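Table fork

A table fork is an eating utensil with a handle at one end and a head divided into tines at the other. It is used to lift food to the mouth or to hold food still while it is cut. In most Western place settings it is laid to the left of the plate, with the knife and spoon on the right.

Large forks for cooking and carving are much older than the personal fork. Small forks for eating were in use in the Byzantine Empire and reached Italy during the Middle Ages. They spread slowly through the rest of Europe, where most people went on eating with a knife, a spoon and their fingers. Forks became common in the United States in the 19th century.

Form

Early table forks usually had two straight tines. These held meat well but let small or soft food fall through. Forks with three and then four tines followed, and the head was given a curve so that it could scoop as well as pierce. The four-tined fork is now the standard dinner fork, though the depth of the curve and the length of the tines vary from one pattern to another.
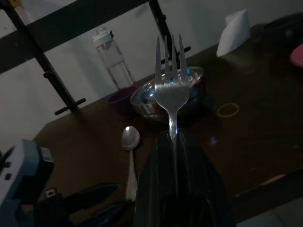 The part between the head and the handle is called the neck. It takes most of the strain when a fork is pressed down, and thin forks tend to bend there first. Makers deal with this by leaving the metal thicker at the neck than at the tips of the tines.

Materials and manufacture

Silver was long the preferred metal for those who could afford it. Cheaper forks were made of iron or steel, often with handles of bone or wood. Silver plating brought the look of silver to more households in the 1800s, and stainless steel replaced both for everyday use during the 20th century.

Most modern forks are stamped from sheet metal. A flat blank is cut, rolled to spread the head, and trimmed. The tines are then punched out, the curve is pressed in, and the piece is polished. The Fludberg works at Wastness divided this process into 17 steps, two of them – the smoothing between the tines and the final buffing – done by hand. Its Korletey pattern, a plain design with a narrow neck, stayed in production for almost 40 years.
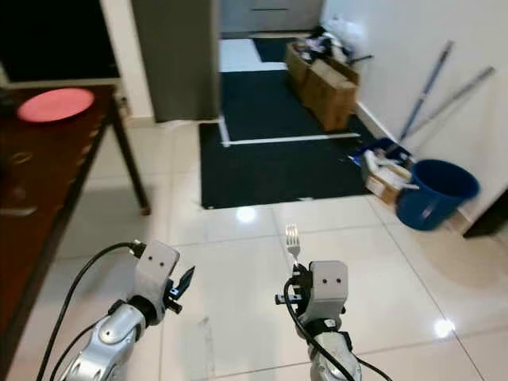 Types

The dinner fork is the largest in a usual set. The salad fork is shorter and often wider, and the dessert fork is smaller again. Fish forks commonly have a broad head, while oyster forks are small and narrow with two or three tines. A pastry fork may have one thickened edge for cutting.

Further reading

Man-sik Sung, Tines and Tableware, Ceratholm Press.
Afia Essien, "The Wastness Patterns," Ceratholm Review, no. 26.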